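Thread on the wrist of the small bench arm at Udport, which I look after. Mostly cable, finger alignment and the camera bracket. Notes are for whoever has the next shift, but other people run similar cells and may want them.

1/ The arm sits on a pedestal behind a white-topped table. Gripper is a two-finger parallel type, dark matte fingers, with a small camera looking down past the tips. Controller is in the cabinet under the bench at Brillton and we talk to it over the building network. Latency is fine.

2/ The fault: grip position drifted over a shift. First picks of the morning were centered. By 3 p.m. the left finger touched first and pushed the part before the right one closed. Small parts turned. Large parts did not care.

3/ First suspect was the camera bracket. Pulled it, cleaned the seat, put it back with new screws. No change. Second suspect was the calibration file. Reloaded the December one. No change there either.

4/ Hui-mei Man found it. The left finger carrier had play in it. One of the two clamp screws had backed out, and the other was holding the finger on its own. You could feel it click if you pushed sideways with a thumb.

5/ Repair: both screws out, threads cleaned, medium threadlocker, torque in two passes. Leave it overnight. Do not run the arm on fresh threadlocker to save an hour. We did that last year and did the job twice.

6/ Then realign. Jog to the check height, close to the narrow setting, and look at the wrist view. The tips should come to a peak a little below the middle of the picture, and the gap between them should show the table. I use a thin red rod as the reference line and put the blocks out on either side. 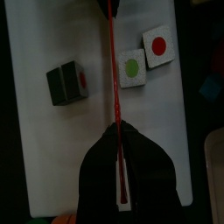
Vol. 7, Issue 32

7/ That line is the header of our maintenance log. I paste it in so the post and the log entry can be matched later. The entry itself has the torque values, and I won't repeat them.

8/ What I check in that view: rod running down between the fingers, same side clearance left and right, dots on the blocks readable. The red and green dots are only targets. If the green one next to the rod is soft, clean the lens before you touch anything else.

9/ Cycle test after the realign was 442 closes on a block, no part in the program, logging finger position each time. Drift stayed inside the limit from start to finish. Previous run failed well before the halfway mark.

10/ Spares: fingers come from MacBrayne, carrier screws from the Ustmont store. Order the screws as a set. The old ones go in the scrap bin, not back in the drawer.

11/ Added to the weekly sheet: thumb test on both carriers, power off, air off. Takes a minute. Write down which side if you feel anything.

12/ Still open: the cable loop at the wrist is tighter than I like at full rotation. Longer lead is on order. Until it is fitted, keep joint six out of the last few degrees.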